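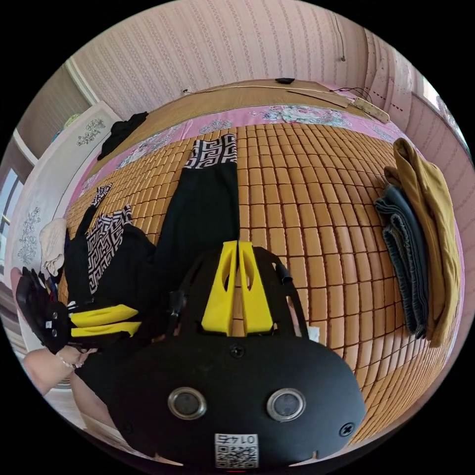 One reader in Omville wrote in to ask whether the tile mats sold for summer beds need any care beyond a wipe, and whether it is safe to roll one up for the winter. The reply below covers woven mats made of small rectangular tiles on cord. It does not cover grass mats or knitted cooling pads.

Cleaning

Wipe along the rows with a cloth wrung out in plain water. Avoid soaking, as the cord holds water longer than the tiles do. For body oil, add a little mild dish soap to the first pass and go over the mat again with clean water. Dry it flat in moving air, out of direct sun, and turn it after 2 hours. Bleach weakens most cords and should not be used. 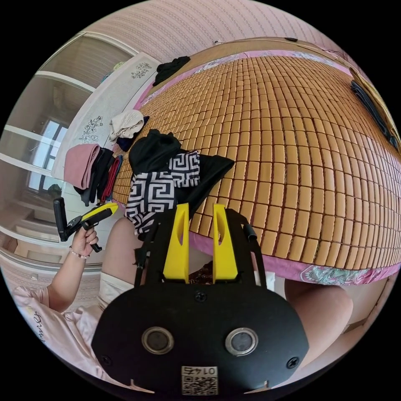
Cord checks

Cords fail first at the fold lines and along the edge where people sit down. Bend each row slightly and look for fraying or for a gap wider than its neighbors. A single loose tile can be retied with waxed thread. Udska sells a repair cord, stock number 2244, in 30-foot spools. Tyagi cord is thinner and suits older mats with narrow holes. Cut the new end long, knot it twice and tuck the knot under the adjacent tile.

Storage

Roll the mat with the tiles facing out, so that the cord stays slack. Tie it with cotton tape in two places. Do not stack anything on the roll. 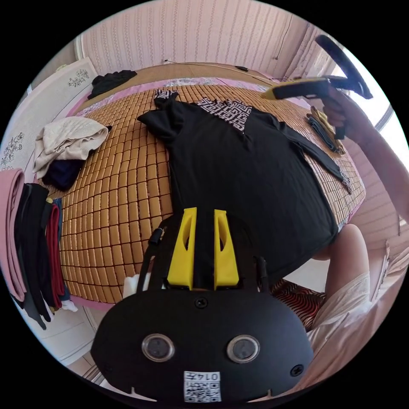
A closet on an inside wall is preferable to an attic or garage. Unroll the mat once in January, check the underside for mold and roll it again from the opposite end. Readers in Gevesard, where basements are damp, should store the roll upright and off the floor.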